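Setting and Clearing a Small Table
Handout 3, Household Skills, Unit 2
Instructor: Estela Palma

Reading for this week: the Stuveck booklet, chapter on tables and counters. Bring your own copy. The one in the practice room stays in the practice room.

Why a separate session on the table

Last time we worked on drawers, where everything has a fixed slot. A table is harder. It has no slots, and things land on it all day: mail, a snack, a toy, the pen you were using a minute ago. Most people clear a table by pushing it all to one end. The table looks better for an hour and then you have a pile.

In this unit we treat clearing and setting as one job. You are getting the surface ready for somebody to sit down and eat, and everything on it either belongs to the meal or has to go somewhere else.

Terms used in class

Keeper: an item that stays on the table for the next use. For a meal, that is plates, cups, flatware and the food being served.

Traveler: an item that belongs in another place. Pens, toys, packages and mail are nearly always travelers.

Anchor: the first keeper you put in position. Everything else is placed by reference to it. With one person eating, the anchor is the plate.

Undecided: anything you can't sort in the time it takes to pick it up. Undecided items go in the side bowl and are sorted at the end.

The order of work

Start with the anchor. Put the plate where the person will sit, with enough room in front of it for the forearms. If the plate is already out, leave it alone until the travelers are gone, then move it once.

Next, take the travelers, largest first. Carry them to where they live. Do not set them on a chair. Kendra Beaulieu, who taught this unit before me, used to take the chairs out of the room for the first session, and I still do that with some groups.

Food comes third. Separate fresh food from packaged food. Whole fruit can go on the plate if it is going to be eaten now; otherwise it goes back to the fruit bowl. Closed boxes and wrapped packages go to the shelf, label facing out. 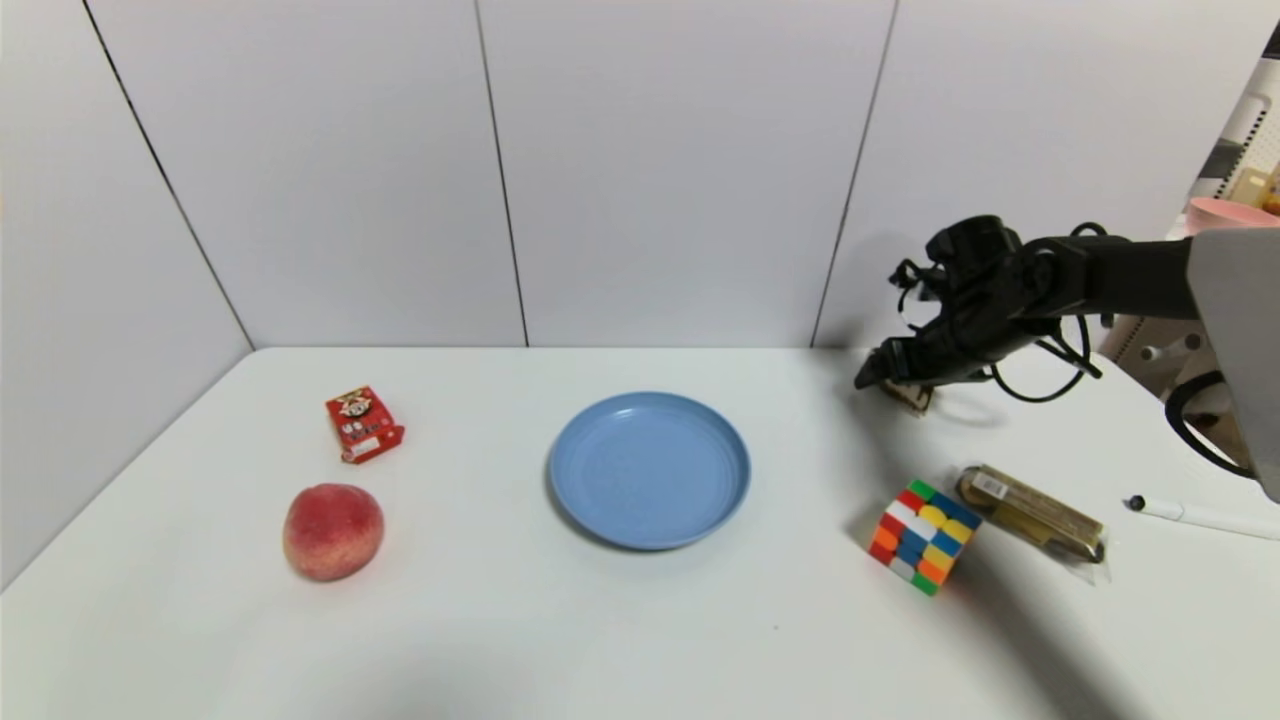
Fruit needs a little more care than the rest. A peach bruises where it is pressed, and the bruise may not show until the next day. Lift it from underneath with the whole hand -- no fingertips. Put it down before you let go. If it rolls, set it inside the rim of a plate, which will hold it while you work.

Small boxes tip over when they are nudged from the top. Take them low on the sides. Things in clear plastic wrap slide, so pick them up fully and don't drag them across the surface.

Pens: check the cap before you carry one anywhere. An open marker on a white table is the most common accident in this unit, and Atif Hashmi will show the cleaning method in the second half of class.

Puzzles and toys: return them as they are. Do not solve, straighten or finish somebody else's puzzle. This sounds minor, but in a shared house it causes more complaints than dirty dishes.

Wiping

Wipe only when the travelers are off. Work from the back edge to the front in straight passes and catch the crumbs in your hand or in a cloth. Lift the plate, wipe under it, put it back. On light surfaces, bend down and look across the table toward the window. Smears show up that way and not from above.

Practice for next class

Work in pairs. One person lays out a mixed table from the bins and the other clears and sets it, then trade. Shaohua Peng has the key to bin 91, with the spare dishes.

Write down what you did in order, and mark each item K, T or U. If more than 3 items came out as U, do the exercise again with the same layout.

Turn in one sheet per pair. Sheets go in the tray in Room 192 before noon.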